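Come push blocks around with us (paid sessions, November)

Hi! I'm Mared Edwards, and I'm looking for people to help with the second round of a study on how robots learn from plain spoken instructions. You don't need to know anything about robots. I'd almost prefer it if you didn't, because people who work with them start talking in a very particular way and that throws off what we're trying to collect.

The short version of the project: we have an arm that can push things across a tabletop. It can't pick anything up. All it has is a stick, and everything it does, it does by nudging. We want it to follow the kind of directions you'd give a friend across a kitchen table, like "bring the red star over to the green one" or "no, a little more to your left." In the first round we collected nearly 800 recorded instructions, and a policy trained on them finished 516 of its test runs the way the speaker had asked. I was pretty happy with that! But when we dug into the failures, a lot of them came down to corrections. People change their minds halfway through a push, or they say "other way" and mean it from where they're sitting, and the model had heard very little of that.

So round two is all about corrections, and that's where you come in.

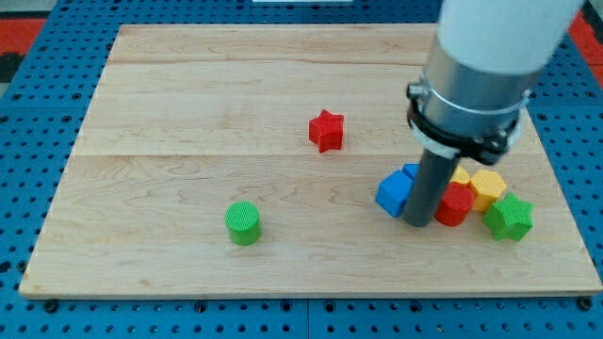

A session goes like this. You sit facing the board with a headset on, and Gwilym Watkins or I will be across the room steering the arm by hand controller. You get a card with a goal on it (say, all the blue pieces together, or a line from one corner to the other), and you talk us there. We only do what you say, as literally as we can manage, so you'll find yourself fixing our mistakes a lot. Please do! Interrupt, back up, start over, grumble. The messy parts are the data we want. There are no right answers and you aren't being graded.

The trickiest goals are the ones where you need a single block out of a tight bunch, since pushing one tends to move its neighbors too. People in round one came up with wonderful ways of talking about that, and I'm hoping for more.

What I need from you:

You should be 18 or over and comfortable giving directions in English for a couple of hours. Any accent is welcome, and the more variety the better. You'll need to be able to tell red, green, blue and yellow apart, as the goal cards rely on color. If you took part in round one, thank you, but I can't sign you up again.

What you get:

Each person does 2 sessions, with a break in the middle of each, and you're paid at the end of both. Bogdan Pawłowska handles payment and can tell you the current rate before you commit to anything. Snacks are on us.

Sessions run through November at the Zisbridge lab. The earliest slot starts at 8 in the morning and there are evening ones too if you work days. We record your voice and the tabletop, but your face isn't filmed. You can stop whenever you like and ask us to delete your recordings.

To sign up, call the Zisbridge front desk and ask for the block study, or stop by and leave your name with Cathal Corrigan. Tell him which times suit you and whether you'd like to bring a friend. Pairs are fine, you'll just take turns.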